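Subject: Re: [gripper-eval] Prullo vs. Rorkbridge fingers, tray pick

Sang-wook Son wrote:
> Did you rerun the screwdriver pick with the Rorkbridge fingers?
> Thursday's log stops at 203.

Log is complete now, 985 attempts total. Same Byun controller, same speed limit. Prullo fingers dropped 8, Rorkbridge 2.

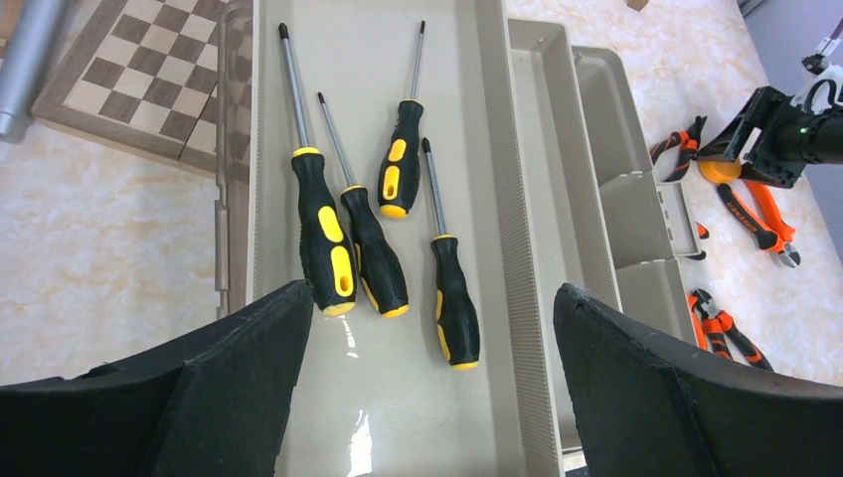

Most of the drops came when two handles lay close together and one finger landed on the neighbor. Opening width at approach matters more than pad material. I'll repeat with a narrower pre-grasp before we try the Sanholm pads.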